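Evening all! Back at the blanket after far too long away from it - 633 squares in, and I'd forgotten how much I like the Gakine wool once it warms up in your hands.

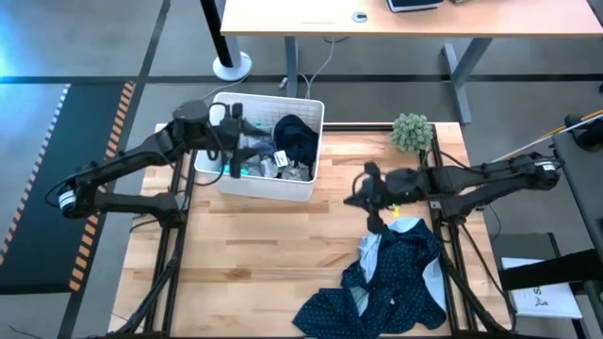 My plan was to finish the border by November, but the blue ran out. I need one just like that dark navy bundled up in the white basket, and the Roltstead shop only had 4 balls left, all too purple.

So I'm unpicking a row tonight with a big pot of tea and the radio on.

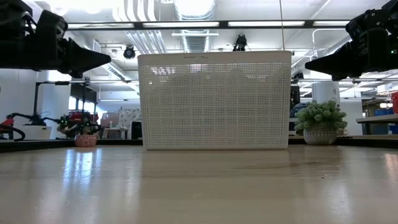 Orvokki Savolainen replied that Adik do a deeper blue and it washes beautifully. Ordering some now, bless her!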